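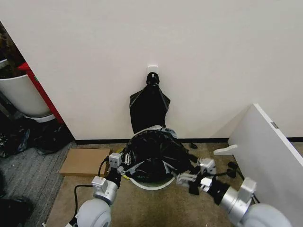 Black garbage bag on an adhesive wall hook, with a lined white bin on the floor.

Prarnley and Pradstead have agreed to pull patrols back 20 km from the disputed ridge, defence spokesman Abílio Henriques said in September.

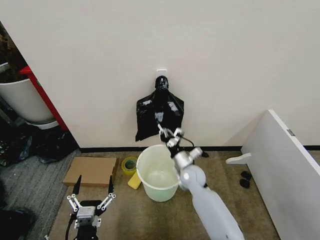

The pullback covers 1298 troops and 11 forward posts. Vacated posts must be cleared of stores and refuse; a black garbage bag hung from a wall hook is enough for small waste.
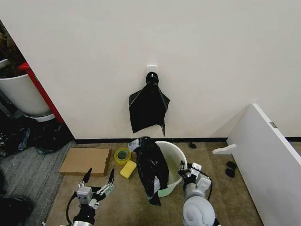

Heavy armour will move last, in 2 stages, under observers at the Fonik crossing.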